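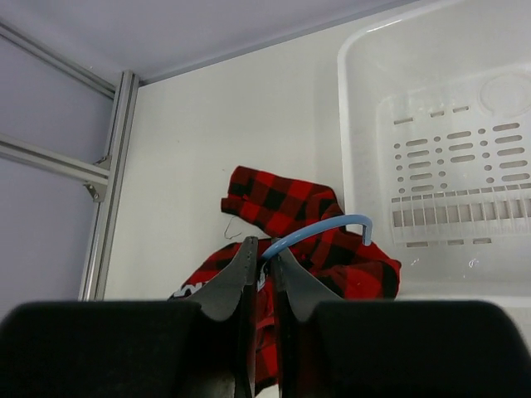
Our project began with a question Vlasta Stan put to us in March, over a very long lunch: why do people in Skadstead hold on to clothes they no longer wear? We handed out 125 questionnaires and were delighted to get 54 back, many with whole stories squeezed into the margins. Checked cloth came up again and again, most often in red and black like the garment beside the white basket, and several people told us they had learnt the pattern from a grandfather's work shirt and couldn't bear to part with it. Ronja and Akash did the interviews in Plorley (with a great deal of tea!), and I typed up the answers.

Older households kept more, but they also mended more, and they were far happier to talk about it. Yeison's chapter on mending comes next.

Feng-yi Tang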